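Flendcombe Community Kitchen – progress report to the grant panel
12 May 2020
Prepared by Nurhan Tokgöz

What a spring we've had! When I last wrote, we were still planning weekly cookery evenings in the hall. By the end of March those were off, and the money you kindly let us move across has gone into cooked meals taken to people's doors instead. We have now sent out 451 of them, to 68 households, and I'm so pleased with how quickly it came together.

The menu has settled down nicely. Lentil stew is far and away the favourite (the leek pie is catching up), and the Janeck allotments have promised us spinach and early potatoes through to the summer. Mrs Hong has rewritten all our recipes for batches of 30, with the allergens marked at the top of each sheet – a huge help on busy mornings.

Deliveries go out on two rounds. The Urov Lane round is the longer one and still takes nearly 15 minutes more than we'd like, so we're going to try it in the opposite direction. Spending is within budget apart from food boxes, where prices went up in April. I've put the receipts in with the accounts sheet.

Next on the list is a phone cookery club, with ingredients dropped off beforehand and everyone making the same dish at home.
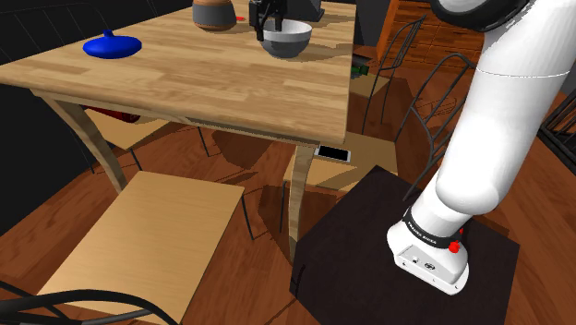

We'd like to begin with soup and flatbreads, then let the group choose. Eleven people have already put their names down, and two of them have never cooked for themselves before! I'll send the first month's costs as soon as I have them.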